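The Pivley Macaron Plush, After a Month on My Desk

I did not need a stuffed cookie. I want to get that out of the way before my sister reads this and sends me the photo of my couch again (yes, I know how many pillows are on it). But I was ordering a birthday gift, the Pivley macaron popped up under "you might also like," and it had 3,484 reviews, and I started reading them at eleven at night like it was a novel. Two days later it was on my porch.

I paid $20 for the orange one. There were other colors, including a green I went back and forth on for longer than I'd like to admit, but my work room is very white and I wanted something warm in it.

First impressions

Okay, it's cute. It's really cute! I was expecting a flat little disc with a line stitched around it, which is what I got from a different shop last year, and this is a proper chunky sandwich shape. The top is a nice rounded dome, then there's a groove running around the side, then the lower layer. It reads as a macaron right away, though my neighbor Kuldeep Malhotra came by on Saturday and called it a hamburger, so your mileage may vary.

The color is softer than the listing photos made it look, more of a peachy orange than a traffic cone. The fabric has that velvety thing going on where it looks lighter or darker depending on which way you've brushed it, and I do end up brushing it back and forth with my thumb during calls. A lot.

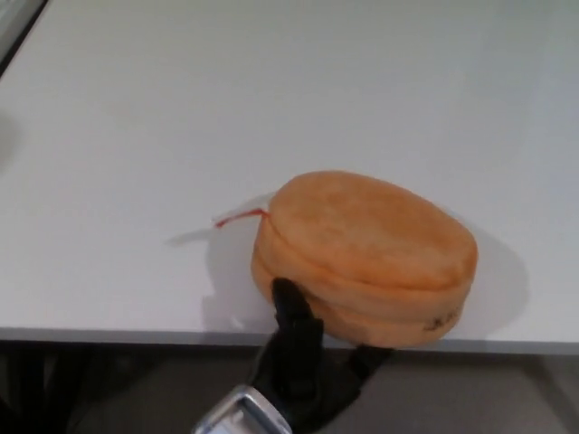

What I use it for

Mostly squishing. It's also a decent wrist rest when I'm reading something long and only need the mouse, and it's a good chin prop, which is a category I hadn't considered before. It sits flat and stays put on a smooth table, so it works as plain old decoration too. I tried it behind my back in the car and it was too round and too firm in the middle for that. Get a real cushion if that's what you're after.

The filling has held its shape so far. I lean on it every day and it puffs back up by the time I've made coffee. Ask me again in a year, I guess.

The tag

My one real gripe. There's a flat white tag sticking out of the side, right at the height of the seam, with a little red stripe on it close to where it attaches. It's long enough to flop onto the table and I notice it every single time. I've been meaning to snip it off, but I went at a tag too eagerly once and opened up a seam on a Grimura bear, so I'm nervous. A shorter tag tucked underneath would fix this completely, Pivley, if you're reading.

There's also a bit of dark printing low down on the side. I turn that part toward the wall.

Washing

The instructions say spot clean only. I dabbed off a coffee drip with a damp cloth and a tiny bit of dish soap, let it dry overnight, and then fluffed the spot with a soft toothbrush. No mark left that I can find. It does pick up lint, and if you have a cat you will be keeping a roller nearby.

Would I buy it again?

Yep, and I'm already eyeing the green one. For a kid under three I'd check the label first, and if you want something to sleep on, it's the wrong size and shape. For a desk, a reading chair or a friend who's hard to shop for, go for it. Four stars, and it gets the fifth when they do something about that tag.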